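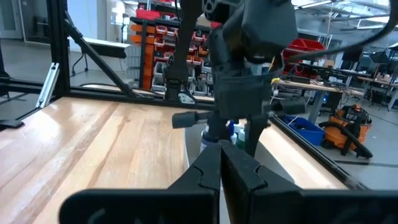

What the Packing Bench Owes Its People

By Zerrin Kaplan
4 March 2022

The decision by Grimitz to place paired robot arms on its mixed-order packing work has been discussed mainly as a question of numbers. The company handles almost 3000 small orders in a working week, and its published case for the change rests on how many of those orders can be picked and packed without a person touching them. That case deserves a fair hearing. It leaves out most of what the change means for the 17 people whose days are organised around the bench.

Two arms working over an open container of bottles must solve a problem that packers solve without remark. Bottles differ in height and cap. They stand close together. A gripper has to come down among them, take hold of one and leave its neighbours upright, while a second gripper works in the same small space. Anyone who has watched this in development will appreciate how much judgment was always present in a job that the wage scale classes as unskilled.

It is this classification that ought to be settled first. When Grimitz began its trial in January, six packers were moved to what the company calls line support. They clear faults, reset containers, and record each item the arms decline to pick. They also show the engineers how an awkward item is best held, and their corrections are used to improve the system. In the staffing plan, however, line support carries the same grade and the same rate as packing. The employer has acknowledged a new duty and declined to acknowledge its value.

Management's reply is that the work has become lighter. In one respect this is true, and it should be welcomed. Repeated reaching and lifting at a bench causes real injury over a career, and any employer able to reduce it has an obligation to do so. Several packers have said that their shoulders trouble them less. The same people report that they find the new role more tiring by the end of a shift. Waiting for a machine to stop, and being answerable when it does, is a different kind of effort from steady manual work, and the present system of breaks was designed for the latter.

The experience at Wavar offers some guidance. There, a similar installation was preceded by a written agreement of modest length. It provided that no packer would be assigned to the arms without paid training, that fault records would not be used to assess individual performance, and that a new grade would apply from the first day. The agreement delayed the installation by several weeks. It also meant that the packers reported faults freely, and the supplier, Dostiso, had an accurate account of where its equipment fell short.

Grimitz has no such agreement. Its fault log held 202 entries at the end of the first month, each one bearing the name of the employee who cleared it. Staff have asked how long those records will be kept and who may read them. They are entitled to an answer in writing.

This essay does not argue that the arms should be withdrawn. The firm has competitors, and orders of this kind will be packed by machines somewhere. The argument concerns the terms. A proper review would regrade line support, remove names from the fault log, and revise the break schedule in consultation with those who work to it. It would also commit the company to retraining before any position is declared redundant. The second stage of the program should not proceed until that review has been completed and its findings given to staff.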